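자주 묻는 질문 - 포랄리(Forarley) 인권사 구술·문서 아카이브

급하게 정리한 페이지입니다. 빠진 내용은 계속 채우는 중. 9월 전에 한 번 더 손볼 예정이에요.

이 아카이브는 뭐 하는 곳인가요?

주거 차별, 고용 차별에 맞서 싸운 지역 주민들의 기록을 모읍니다. 편지, 진정서, 회의록, 전단, 녹음 테이프. 유명한 사람 것만 받는 곳 아님. 오히려 이름 안 알려진 분들 자료가 대부분입니다.

언제 적 자료까지 있나요?

주로 1950년대부터 1980년대 초까지. 그 이전 것은 얼마 안 됩니다. 가장 오래된 건 하워스(Haworth) 지구 세입자들이 쓴 연명 편지인데 연도가 안 적혀 있어요. 종이랑 주소 표기로 봐서 전쟁 직후로 추정만 하고 있습니다.

소장 자료는 몇 건인가요?

목록에 올라간 문서 1,479건. 구술 녹음은 41명분. 목록 작업 안 끝난 상자가 따로 있는데 그건 숫자에 안 넣었습니다.

하워스 문서군이 뭔가요? 자꾸 인용되던데

하워스 지구에서 임대 거절당한 가족들이 남긴 서류 묶음입니다. 전부 325건. 집주인 답장도 섞여 있어요. "방금 나갔습니다" 하는 답장이 같은 집에서 여러 번 나옵니다. 당시 진정 절차에서 증거로 쓰인 것도 있고 그냥 서랍에 있던 것도 있고. 둘을 구분하는 표시는 목록의 비고란에.

조던 캐터럴(Jordan Catterall)은 누구인가요?

하워스 문서군 정리를 처음 시작한 사람. 학교에서 역사를 가르치다가 그만두고 이 일에 들어왔습니다. 목록 번호 체계도 캐터럴이 만든 거라 앞자리 알파벳이 좀 제멋대로예요. H는 하워스, L은 라시츠, 그런데 M은 무티베티가 아니라 '기타'입니다. 무티베티는 V. 헷갈린다는 문의가 많은데 이미 논문에 인용된 번호가 많아서 못 바꿉니다.

그럼 수아드 부지드(Souad Bouzid) 구술은요?

가장 많이 찾는 구술입니다. 공장 식당 분리 사용에 항의한 경위, 이후 해고, 그리고 진정까지. 녹음은 아랍어와 프랑스어가 섞여 있고 한국어 번역은 앞부분만 있습니다. 뒷부분 번역은 작업 중. 언제 끝나냐고 많이들 물으시는데 날짜는 약속 못 드려요.

부지드 구술에 나오는 "라시츠 사건"은 어디서 더 볼 수 있나요?

라시츠(Lasitz)는 그 공장 이름입니다. 지명 아님. 관련 문서는 L로 시작하는 번호를 찾으세요. 회사 측 내부 메모는 사본만 있고 원본은 저희한테 없습니다. 원본 소재 아시는 분은 연락 부탁드려요.

무티베티는 단체인가요 출판물인가요?

둘 다요. 무티베티(Mutivetti)라는 주민 모임이 있었고, 그 모임이 같은 이름으로 소식지를 냈습니다. 한 호에 1,000부 찍었다고 편집 후기에 나와요. 남아 있는 건 훨씬 적고 중간에 빠진 호가 있습니다. 집에 갖고 계신 분 있으면 스캔만이라도 하게 해 주세요. 원본은 돌려드립니다.

소식지 필자들 본명을 알 수 있나요?

일부만. 당시 직장 문제로 가명을 쓴 분들이 많습니다. 본인이나 유족이 공개에 동의한 경우만 목록에 본명을 병기했어요. 동의 없는 건 저희가 알고 있어도 답 안 드립니다. 메일로 여러 번 물으셔도 마찬가지예요.

직접 가서 열람할 수 있나요?

예약제입니다. 오전 10시부터 오후 4시까지, 점심시간에는 자료 출납이 안 됩니다. 예약 메일에 목록 번호를 적어 주시면 미리 꺼내 놓습니다. 번호 모르면 주제라도. "차별 관련 자료 전부" 이렇게 쓰시면 곤란해요, 전부가 그겁니다.

준비물은요?

신분증, 연필. 볼펜은 열람실 안에서 못 씁니다. 노트북 가능. 가방은 입구 보관함에.

사진 찍어도 되나요?

플래시 끄고 개인 연구용이면 됩니다. 단 목록 비고에 '촬영 제한'이라고 된 건 안 돼요. 주로 개인 의료 기록이나 미성년자 이름이 나오는 서류입니다. 웹에 올리실 거면 따로 신청서를 내셔야 하고요.

복사비가 있나요?

디지털 사본은 무료. 종이 복사는 실비를 받습니다. 금액은 접수할 때 안내해드려요.

녹음은 온라인으로 들을 수 있나요?

일부 구술만 가능합니다. 구술자가 온라인 공개에 동의한 것만. 나머지는 열람실에서 헤드폰으로 들으셔야 하고 파일 반출은 안 됩니다. 녹취록이 있는 구술은 목록에 '녹취' 표시가 있어요. 녹취록은 틀린 곳이 좀 있습니다. 특히 사람 이름. 인용하실 때는 녹음을 꼭 같이 확인해 주세요.

인용 표기는 어떻게 하나요?

포랄리 인권사 아카이브, 목록 번호, 문서 제목 순서. 제목 없는 문서는 첫 문장 앞부분을 대괄호로. 구술은 구술자 이름 뒤에 시간 위치까지 적어 주시면 다음 사람이 찾기 편합니다.

옛날 문서에 차별적인 표현이 그대로 나오던데요

네, 원문은 안 고칩니다. 당시 신문 광고나 집주인 편지에 나오는 말도 그대로 옮겼어요. 목록의 설명문은 저희가 쓴 거니까 거기 문제되는 표현이 있으면 알려 주세요. 바로 고칠께요. 실제로 초기 설명문 중에 어색한 것들이 꽤 있었고 지금도 손보는 중입니다.

학교 수업에서 쓰고 싶은데요

환영합니다. 중고등학생용 자료 묶음이 하나 있어요. 하워스 편지 몇 통이랑 소식지 기사, 짧은 연표. 편지를 보낸 순서대로 읽게 하시면 아이들이 알아서 이상한 점을 찾습니다. 초등용은 아직 없음. 단체 방문은 최소 2주전에 연락 주세요. 열람실이 좁아서 한 반이 다 들어오면 반씩 나눠 진행합니다.

가족이 목록에 나오는데 빼 줄 수 있나요?

요청하실 수 있습니다. 가족관계를 확인한 다음 이름을 가리거나 온라인 목록에서 내리는 방법이 있어요. 자료 자체를 폐기하지는 않습니다. 다만 기증 당시 조건에 폐기 조항이 있는 경우는 그걸 따릅니다.

자료를 기증하고 싶어요

먼저 메일로 대강의 내용과 분량을 알려 주세요. 상자째 그냥 보내지 마시고요. 젖었거나 곰팡이 핀 건 꼭 미리 말씀해 주셔야 합니다, 다른 자료랑 따로 둬야 해서. 클립이나 스테이플은 안 빼셔도 됩니다. 순서도 건드리지 말아 주세요. 정리해서 보내 주시는 마음은 감사한데 원래 순서가 정보일 때가 많아요.

기증하면 누구 소유가 되나요?

계약서에 따라 다릅니다. 완전 기증, 기탁, 스캔만 허용. 셋 중에 고르시면 돼요. 저작권은 별도 항목이라 따로 체크하셔야 하고, 비워 두시면 저희가 다시 연락드립니다.

메일 답장이 안 와요

죄송합니다. 밀려 있어요. 열람 예약 메일부터 먼저 보고, 연구 문의는 그다음에 봅니다. 제목에 '열람' 또는 '문의' 또는 '기증'이라고 적어 주시면 훨씬 빨라요. 첨부파일이 크면 아예 안 들어오는 경우도 있으니 링크로 보내 주세요.

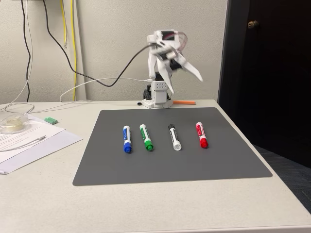
급한 건은 제목 맨 앞에 '급'이라고 붙여 주시고, 전화는 오후 2시 이후에 부탁드립니다. 오전에는 자료 꺼내느라 잘 못 받아요.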